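4.2 Small open containers and the problem of the last object 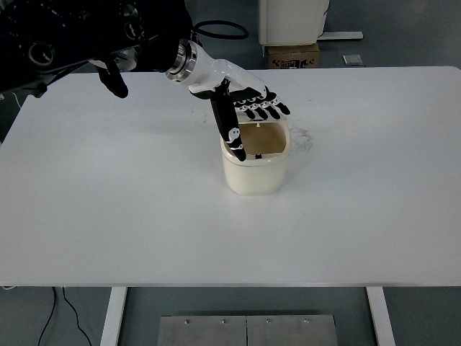
The households in the Kadton study were not, on the whole, untidy. They were tidy in a particular way, which we came to call terminal tidying: objects moved steadily from the places where they were used to a small open container, and there they stayed. The container was emptied only when something else had to go in it, and on most occasions the something else went in anyway.

Section 4.1 dealt with drawers, which have the advantage of closing. The present section takes up the lidless tub, a humbler piece of equipment and in our view a more revealing one. By a tub we mean any open container, small enough to lift with one hand, that lives on a table or counter and has no agreed contents. Bowls with fruit in them are excluded. Bowls that used to have fruit in them are included, and make up a fair share of the sample.

Participants kept a diary of every deposit and every retrieval, in which they wrote down the object, the time of day and the reason. The diaries from the Menar and Dolau sites together gave us 762 usable entries. Entries reading only "stuff" were set aside, with some regret, as they were probably the most accurate.

Rims, corners and reaching in

Much of the older writing on household storage treats capacity as the thing that matters. An 1835 manual of domestic economy, which we consulted in a poor reprint, advises the reader to choose a vessel "somewhat larger than the need." Our participants had followed this advice without having read it, and the need had grown to match.

Capacity turned out to predict very little. What people complained of was access. A tub of the kind in Figure 3, cream plastic with a rounded square shape and a slightly flared rim, asks to be reached into from above, and whatever does the reaching also shades the inside. Several diarists described feeling for an object they could not see, then tipping the whole container out on the table, then putting everything back except the object they wanted. We coded this sequence as a single retrieval. One diarist objected in the margin that it should count as a career.

Figure 3. Reaching over a lidless tub. The thumb is inside the rim near the front left of the opening, while the fingers are above the back rim. The interior is partly in shadow.

Corners also mattered more than we had expected. In square-cornered boxes, flat things such as receipts and spare keys came to rest along the edges and could be pinched out. In tubs with softer corners they slid back to the middle, where they joined the general population. Participants at Dolau preferred the rounded shape all the same, on the grounds that it was easier to wipe. The diaries record no wiping.

The last object

We asked each household to empty one tub completely and to find a proper home for every item. We allowed 20 minutes, and most of the work was done early and cheerfully. Pens went to the pen place. Batteries were tested, argued over and returned to the battery place, in some cases without the argument being settled. The pace then dropped sharply as each household approached an item that had no category and could not be thrown away: a plastic clip, a short screw, a key to a lock of unknown location.

In 4 households the final object was put back in the tub and the tub was declared empty. We did not challenge this. A tub holding one unidentified clip is, for practical purposes, available, and the participants plainly regarded it that way, because new deposits began the same evening.

We suggest that the last object works as a kind of seed. It keeps the tub open for business and spares the household the decision about what an empty tub is for. The Pan protocol, which scores a container as either "in use" or "clear," has no way to record this condition. We added a third code, "resting," and the two coders used it with a consistency they showed nowhere else in the project.

Placement is the other half of the matter. A tub standing on a table collects what people are carrying, and a tub on a shelf collects what people are hiding. The next section takes up the shelf.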